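Ranger les trousses, ce petit plaisir d'août

4 août 2021

Je m'étais promis de ne pas parler de rentrée avant la fin du mois, et puis voilà, j'ai craqué. Il a suffi d'une matinée un peu grise, d'un deuxième café et de cette drôle d'envie de tout sortir des tiroirs que je ressens chaque été à la même période (ma mère avait la même, je crois que c'est héréditaire !). Bref, j'ai passé mes heures libres à m'occuper des fournitures, et j'y ai pris un plaisir que je n'ose pas trop avouer autour de moi.

Il faut dire que le coin bureau en avait besoin. En mai, j'avais tout entassé dans un carton Furnemer au fond du placard de l'entrée, en me jurant de trier « le week-end prochain ». Vous connaissez la suite. Quand je l'ai rouvert, j'ai retrouvé des gommes toutes sèches, un taille-crayon sans lame, des feutres Stistel que je croyais perdus depuis le déménagement et une enveloppe de timbres à laquelle je ne pensais plus du tout. J'ai pesé le tout sur la balance de la cuisine, par pure curiosité : presque 700 grammes de choses à jeter ! Les feutres, eux, sont restés, même l'orange qui grince un peu.

Pour le rangement, je reste fidèle aux boîtes et aux trousses rigides. J'ai longtemps aimé les trousses en tissu, j'en ai même cousu, mais il fallait toujours fouiller, et puis l'encre finissait par traverser la doublure. Avec une coque en plastique un peu translucide, on devine ce qu'il y a dedans sans vraiment le voir, et moi cela me suffit. J'ai un faible pour le bleu-vert, ce ton entre le lagon et la bouteille, surtout à côté d'un bois clair. Les deux se vont si bien que je pourrais en mettre dans toutes les pièces.

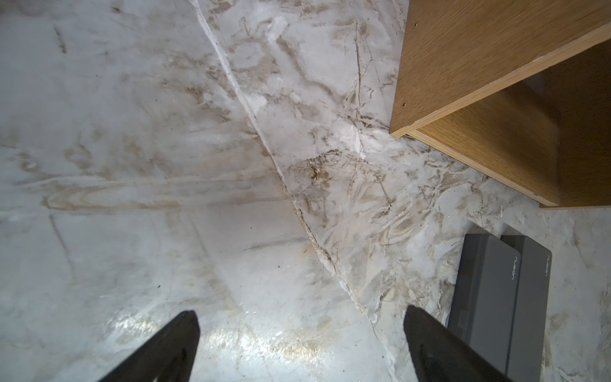
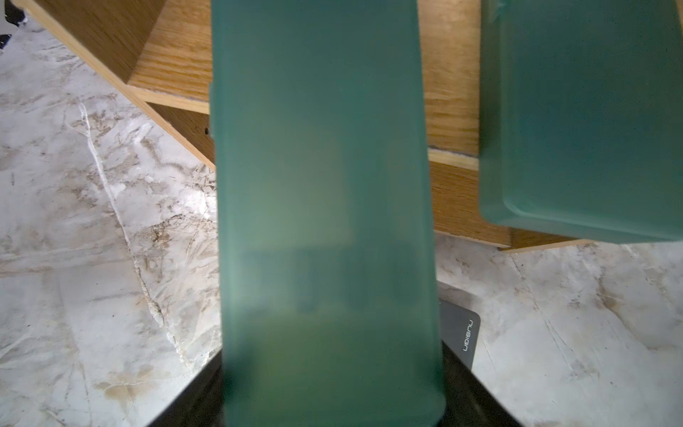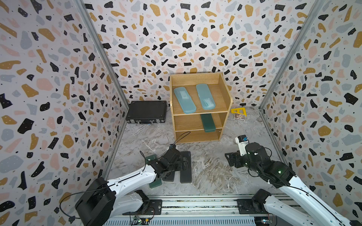
Faut-il ranger les trousses à plat ou debout ?

À plat, si l'étagère est assez profonde et que l'on s'en sert souvent : on attrape la bonne sans faire tomber les autres, et les crayons ne tassent pas leur mine au fond. Debout, on gagne de la place, mais il faut un rebord ou un serre-livres pour les tenir, et je trouve que les couvercles ont tendance à s'ouvrir au mauvais moment.

J'ajoute que la profondeur compte plus que la hauteur. J'avais repéré une petite étagère chez Zorano, à 59 euros, très jolie avec ses côtés arrondis, et j'ai failli la commander sans rien mesurer. Heureusement que j'ai sorti le mètre avant de payer ! Chez moi, entre le radiateur et la porte, il y a 85 centimètres, pas un de plus, et je voulais garder le passage pour l'aspirateur. J'ai donc tourné en rond tout un soir avec mon ruban de couturière, à scotcher du papier journal par terre pour me rendre compte de l'encombrement. C'est une méthode de grand-mère que je recommande à tout le monde.

Pour les règles et les équerres, en revanche, je n'ai toujours pas trouvé mon bonheur. Elles sont trop longues pour les trousses, trop plates pour les pots, et elles glissent derrière les meubles dès qu'on a le dos tourné. J'ai essayé un clou au mur (l'équerre a un trou, autant s'en servir), puis une vieille pochette Meesuk, et pour l'instant c'est le clou qui gagne. Si vous avez une meilleure idée, les commentaires sont ouverts et je les lis tous, même quand je mets trois semaines à répondre.

La prochaine fois, je m'attaque aux cahiers à moitié remplis. J'en ai toute une pile, avec des listes de courses au milieu des recettes, et je n'arrive jamais à arracher les pages.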